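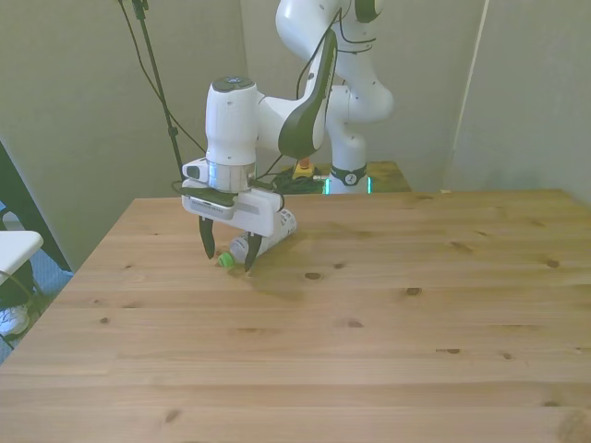
*White plastic bottle with a green screw cap, on its side on a pine tabletop.*

A **work table** is a flat surface for handling small goods. Knotty pine tops are common — the planks are glued edge to edge and then oiled. The Lightfoot pattern, first sold in Paris, has a top 28 mm thick.
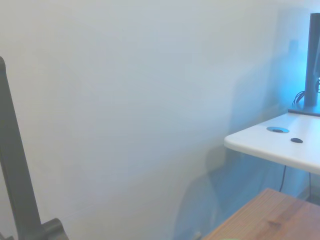

**What is a cable grommet for?**
It lines a hole in a desktop so that leads can pass through without chafing.

Knots are harder than the wood near them and take less oil.

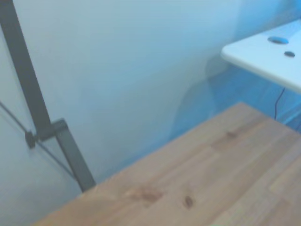 **How often should a pine top be oiled?**
Twice a year is usual, with 2 thin coats each time.

Valtteri Heiskanen's survey of 204 tops, revised in April 2024, lists capped bottles among the goods most often laid flat.
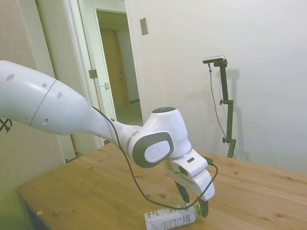
Open knots were filled with resin before oiling in the Civent range.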